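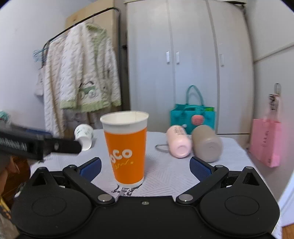

Calta has published a revised maintenance schedule for its Atix hand-held gripper, covering pad replacement, pivot fasteners and jaw alignment. The schedule applies to all units in service and replaces the sheet supplied with the first production batch. Each finger is carried on a large silver pivot with a smaller fastener at the upper joint, and both points are now checked at every service. The dark blue pads are inspected with the fingers spread wide, as they are when the tool is brought up to a paper cup, so that the whole contact face can be reached with a cloth.

The revision, dated February 2022, follows a review of 1,137 service entries at the company's workshop in Tradodholm. Of these, 136 concerned uneven closing of the fingers. Most were settled by cleaning the pivots and resetting the fasteners – no parts were needed.

Operators are asked to finish each service with an alignment check. An upright paper cup is placed midway between the open pads, and the jaws are closed slowly until one pad makes contact. If the second pad does not meet the cup at the same moment, the linkage on the late side is to be reset and the check repeated up to 3 times. A unit that still closes unevenly should be returned to the workshop. 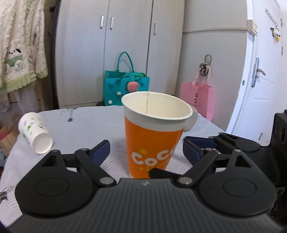 Availability

The schedule is free to registered users and is supplied in print with each pad kit. Kits are stocked by Calta and by its distributor, Boonchu, and contain 9 pairs of pads. On-site servicing under the new schedule begins in May.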